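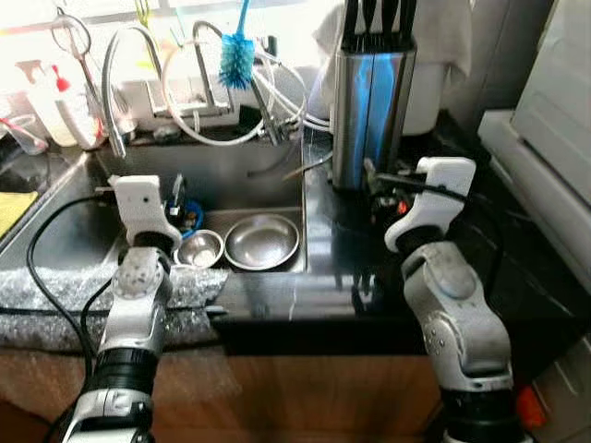 Two steel bowls in the sink, the smaller one on the left.

4 min read · 243 shares · 8 comments

Section 3: Mixing and Casting a Test Cube

Turklow regolith simulant comes in sealed tubs and behaves like flour with a grudge. Put on your mask before you open one. Nicanor Ortuño, who wrote the first edition of this guide, opened his without, and the revised wording is his.

1. Weigh out 800 grams of simulant and tip it into a dry bowl.

2. Add one sachet of Kuton binder. Stir for five minutes, or until the gray streaks are gone, whichever is more boring.

3. Oil the cube mold, corners included.

4. Fill the mold in three layers. Tamp each layer with the supplied rod, firmly but without revenge.

CAUTION: Do not add water. The binder melts, it does not dissolve, and a wet mix will spit when it gets hot.

5. Set the Esteban press to 2,000 newtons and hold for ten minutes. The needle sags a little — this is the press relaxing, and you may do the same.

6. Move the mold to the oven and run the preset marked LUNAR 1. It takes nearly 243 minutes. There is no LUNAR 2.

NOTE: Earlier presses read in pounds. Check the dial before step 5. The Prorbridge workshop has a very flat cube on display for anyone who doubts this.

7. Let the mold cool overnight with the oven door shut. Unscrew the side plates first, then the base.

8. Scratch the batch number into one face and log it. Cubes without numbers are paperweights, and we have enough of those.

Crush testing is covered in Section 4, revised in September.

8 comments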